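Regenschirme gehören ins Regal, und dabei bleibe ich

Es gibt Haushalte mit Schirmständer und es gibt Haushalte mit einem Haufen Knirpse irgendwo zwischen Schuhen und Heizung. Ich bin in der zweiten Sorte groß geworden und habe den Haufen später brav übernommen. Voriges Jahr im November habe ich dann mal alles zusammengetragen, was sich bei uns in Jacken, Taschen und im Auto so versteckt hatte: 21 Schirme! Für 4 Leute! Und trotzdem bin ich am selben Abend nass vom Bus gekommen, weil natürlich keiner davon in meiner Tasche steckte.

Seitdem habe ich eine Meinung zu Taschenschirmen, und die lautet: Sie müssen liegen. Der Schirmständer ist für Stockschirme gebaut, die kleinen rutschen bis zum Boden durch und man fischt blind nach ihnen (meistens kommt der mit der kaputten Strebe zum Vorschein). Ein Haken ist besser, aber nach dem dritten Schirm hängt da eine Traube, und wer den hintersten will, reißt alle anderen mit herunter. Ein niedriges Regal mit zwei Böden reicht völlig – Hauptsache, man kommt von vorn dran. Ach ja, und Konserven und Knabberkram haben auf so einem Schirmregal nichts verloren, auch wenn der Platz noch so verlockend ist.

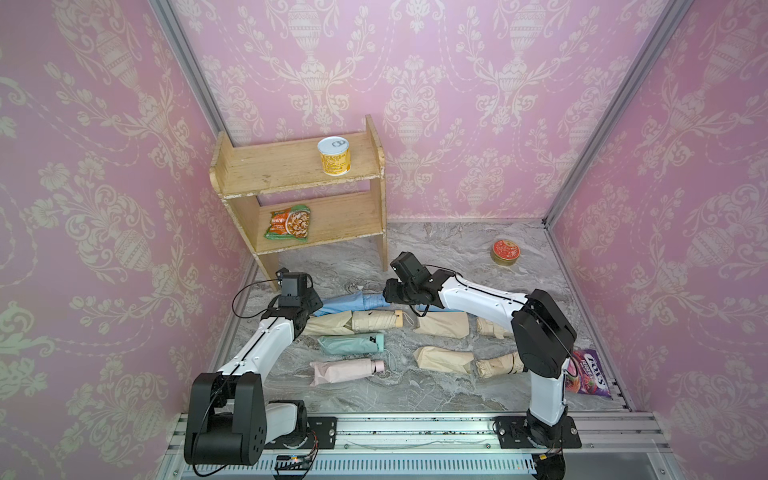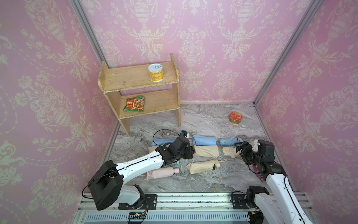
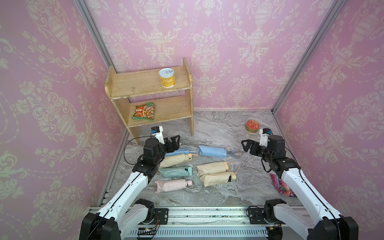 Blau, Beige, helles Holz vor rosa Tapete, dagegen ist mein Flur eine Gruft.

Vaughan Paewai schrieb mir daraufhin, er halte das alles für übertrieben, ein Schirm gehöre an die Türklinke, dann vergesse man ihn auch nicht, und wer erst Regale räume, habe wohl zu viel Zeit. An der Klinke! Da hängt bei uns schon der Turnbeutel, und ich möchte abends die Tür noch zubekommen. Mit dem Vergessen hat er allerdings einen Punkt, das gebe ich zu.

Was mich wirklich umtreibt, sind aber die Schlaufen und Hüllen. Eine lose Schlaufe verhakt sich in der nächsten, und schon hat man beim Rausgehen drei Schirme in der Hand. Also Schlaufe unter den Schirm legen, Griffe alle in dieselbe Richtung, nasse Schirme erst aufgespannt trocknen lassen. Nach Farben sortiere ich nur, wenn ich gute Laune habe. Meine Familie hält sich bisher an die Sache mit den Griffen, an den Rest noch nicht.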